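Projects > Robot Arm > Kitchen

Jun 9, 2020 – by Imani Szabo

So the arm has moved out of the workshop and into the kitchen, and I have learned a lot about dishes. Darnell printed me a fresh set of fingers before we packed it up (30 hours on the Prarkatine, bless that machine) and I spent the whole first evening just re-zeroing the wrist.

Bowls are my problem child. Plates have a nice edge to pinch, but a bowl is all curve, and the wrist camera sees mostly white with chrome glare behind it. My exposure was set way too long on top of that, so anything moving turned to streaks.

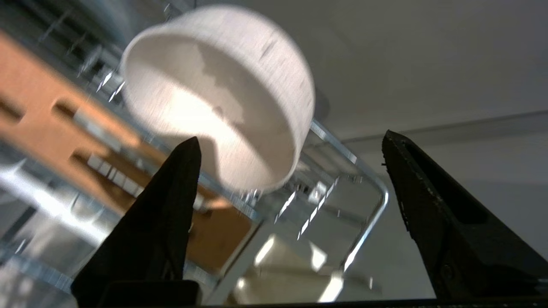

Wrist view, bowl over the fingers. Hello, motion blur!

I've cut the exposure and I'm relabeling 700 frames by hand, which is exactly as fun as it sounds.

The pull-out rack is a different kind of headache. It's narrow, the wires are thin, and a spatula lying across the top is enough to throw off my depth numbers. Kastriot thinks I should map the rack once and trust the map. I'm not there yet – I'd like the arm to look before it reaches.

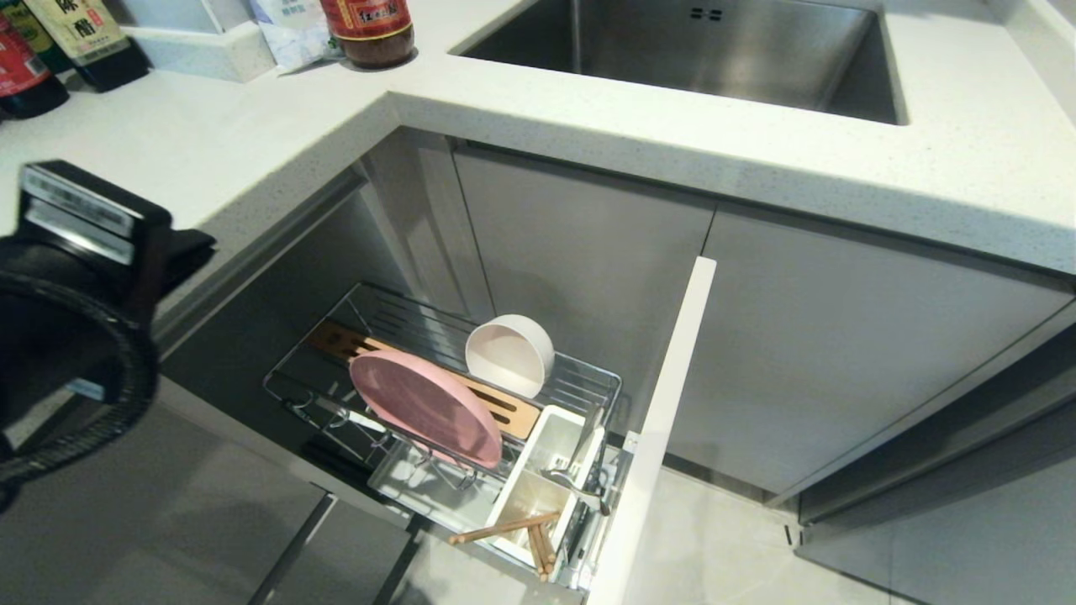
Dish rack pulled out, gripper over by the counter.

Next on the list is working down low near the floor. Pale gray panels, pale gray tile, bright light on it, and my edge detector just gives up. The slot in the left finger lets the light through too, so I may mask that out in software, or ask Darnell for a solid one like the right. 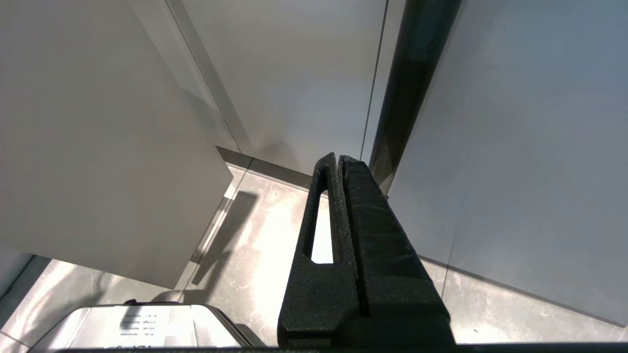
Fingers down by the tile. Lots of gray.

Wiring notes and the updated gripper files go up once I've cleaned out the swearing.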